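Udach shared workshop - build help tickets
Ticket 281: jaw position drifts on hand-held gripper pair
Status: open
Build: Gallardo grippers, second version, printed parts

Problem
After 13 minutes of use, the opening value of one gripper is wrong. I close the jaws fully and the log shows 82 instead of zero. The other gripper of the pair stays correct. Both run the same Plukov firmware, and both were calibrated in the same evening.

What I tried
1. Changed the USB cable. No difference.
2. Swapped the two encoder boards. The fault stayed with the same gripper body, so I think the board is good.
3. Printed the marker mount again, as the old one had a small crack. The tracking became more stable, but the jaw value still drifts.
4. Repeated the test with both grippers in the hands, near the shelves.

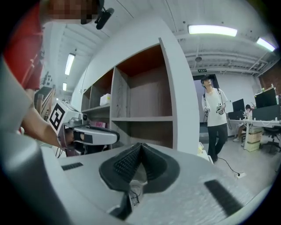
Reply from Dultton: Please check the set screw on the encoder magnet. If it is loose, the magnet turns a little on the shaft each time you squeeze hard, and the error only grows. Does the value jump, or does it move slowly?

It moves in small steps, always in the same direction. I opened the body and the screw could be turned by hand, so you are probably right. I put a drop of thread glue on it and left it overnight.

Next I want a test with real load - closing on air does not stress the shaft enough. A roll is good for this, because the jaws must stay open at one width while I press.
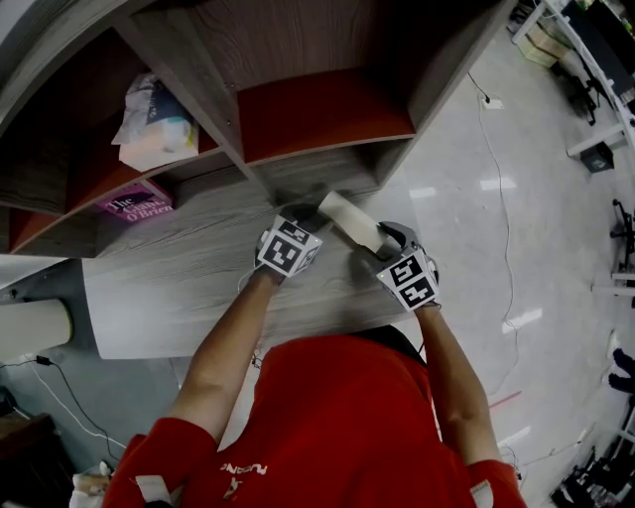 The plan is 700 squeezes on the repaired gripper, with the value written to the log after each one. If the zero stays within two units, I will close the ticket. If it does not, I will order a new shaft with a flat side and print the body again.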